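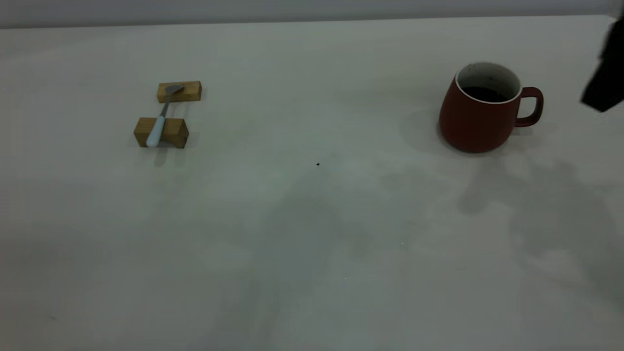
Features > Food > Long Reads

Flatware was never meant to sit flat, or so Britt-Marie Kvam tells me before I've got my coat off. She has been dealing in spoons and forks from a narrow shop in Cosley for longer than she cares to say. Cutlery rests are her real weakness. Silver ones, glass ones, porcelain dachshunds. Fancy stuff, mostly, and she has no problem with fancy, but the principle is dead simple – two light brown wooden blocks with a gap between them and a spoon laid across like a bridge will do the job. Keeps the bowl off the table. Keeps the gravy off the cloth.

The rest was a thrift thing. People forget that. You had one knife and one fork and they had to last through the whole meal, so between courses you put them somewhere. Big houses changed the silver with every plate. Everybody else had a rest, or a crust of bread.

Kvam's grandmother used the bread. "Then she ate it," Kvam says. "Best part of dinner."

So why now? Rests are selling again. Kvam moved 80 sets last July, which is normally her dead month, and most of the buyers were under forty. Some of them had no idea what they were buying. One wanted them for paintbrushes. Fine by her.

Part of it is restaurants. Small places with short menus have stopped resetting the table after every dish, partly to save on dishwashing, partly becuase small plates never stop coming and a server can't keep up. At Besson, twelve seats and a counter, you get one fork. One spoon if you order the broth. Order the broth. It comes in a deep bowl with white beans and a lot of black pepper, and you'll want something to park the spoon on while you go at the bread.

The rests at Besson are made by Ilgın Oral, who works out of a former dairy on the edge of Jinden. Cold floor, one good window. She trained as a potter and gave it up. Too much waiting, she says, and too many bowls in the world already. Now she cuts, sands and oils, and she can talk about oil for a very long time. Walnut oil, then a rest, then more walnut oil. Never olive. Olive goes sticky and smells like an old cupboard.

Her catalog number for the current line is 2167. She picked it off a bus ticket.

Is there money in it? A little. She made 4000 pieces last year with one part-time helper and a band saw she bought secondhand. Sestudis, the kitchen shop, takes a good share and would take more. She's said no to that twice. The helper has kids and the saw has moods.

Not everyone is sold. There's a school of thought that a rest is clutter – one more thing to wash, one more thing to lose behind the stove. My own mother put hers in a drawer in the seventies and they stayed there. I found them when we cleared the house, still in tissue, little pressed glass bars with a nick in one. I use them now. Not every night. Sundays, and when theres soup.

Kvam's advice for anyone starting out is to buy old and buy odd. Full sets cost too much and the boxes are usually wrecked anyway. Look in the tray by the register, where dealers dump whatever they can't identify. She once found 2 silver rests in a tray like that, filed under doll furniture, and paid less for them than for her lunch.

She still has them. They aren't for sale, I did ask.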